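Search products Enter keyword or part number

Prerkine Round Recessed Ceiling Light

Recessed fitting for halls, corridors and areas under a mezzanine. Body depth 4 in. Spring clips hold the trim in ceiling panels up to 2 in. thick. Supplied in packs of 9.

Dimming and non-dimming drivers are ordered separately. Connect the driver before seating the fitting.

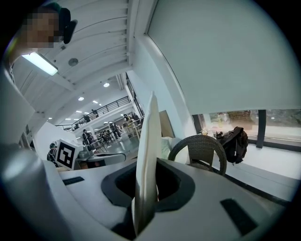

For long rows, set the spacing from the finished wall line. Trim rings are available from Kleinschmidt. Lead time is about 30 days.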